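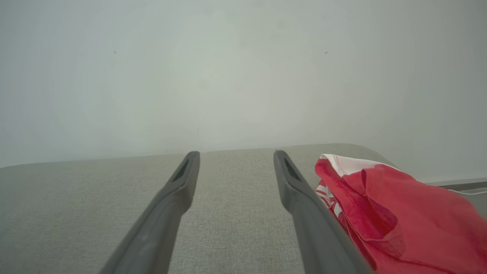 Training a garment pickup policy from wrist camera video

Most of the cloth work I see starts on a bare tabletop, and I get why, because a tabletop is easy. But people drop their clothes on chairs and sofas! So this tutorial trains a small pickup policy on soft furniture, using nothing but the wrist camera and the gripper width. It's the recipe we settled on for the Prorby project, and it's simple enough to get going in a weekend if your arm is already set up for teleoperation.

What you need

An arm with a two-finger gripper and a wrist camera that sees both fingertips
A teleoperation setup you're comfortable with
A padded seat or cushion, plus a pile of clothes in different colors and fabrics
One decent GPU
Our recorder, Musov, or any tool that saves video and arm poses on the same clock

Step 1. Check the camera view

Open the gripper all the way and look at the live feed. Both tips should be in view with plenty of background between them. The policy learns to judge depth partly from how the tips line up against the fabric (this surprised me a lot the first time I plotted it), so a view that loses one tip halfway through a grasp will hurt you later. Lock the exposure now. Auto exposure loves to jump when a bright shirt fills the view.

Step 2. Record your demos

Start every episode with the gripper open and above the seat. Drop the garment, don't arrange it. Left side, right side, hanging over the front, half on top of itself, all of it counts. Come down slowly, pinch a fold, lift, hold still for 2 seconds and stop recording.

Our full set has 2335 episodes, but please don't let that number scare you off! Record 50, train on those, and watch what the arm does. You'll learn more about your own demos from that first clumsy model than from anything I can write here.

Keep the misses too, as long as you recover in the same episode. If the fingers close on air, open them, back up a little and try again. Those retries are gold.

Step 3. Label the contact moment

Gilles Hoarau came up with this part and I love it. Go through each episode and mark the first image where a fingertip touches cloth. We train a tiny extra output to predict that moment, alongside the usual arm motion. Labeling is quick once your hand knows the keys, and you can throw the extra output away after training.

Step 4. Train

Resize the video, feed in three images at a time, and predict a short chunk of motion. Shift the colors hard during training. With mild shifts our model decided that "garment" meant "brightest thing on the seat" and ignored a gray sweater completely. Leave left-right flips off unless you also flip the arm motion, a mistake that cost me a whole evening.

Step 5. Test on a seat it hasn't seen

Swap the cushion before you swap the clothes. If the arm presses into the padding and stalls, your demos probably came down too fast near the end, so add some slower ones and retrain.

Set a force limit before the first run and keep a hand near the stop button. Zippers and buttons are still hard for us, and so are thin socks. The next version will be tested on the Florkgate arm, and I'll add the config here once it's clean.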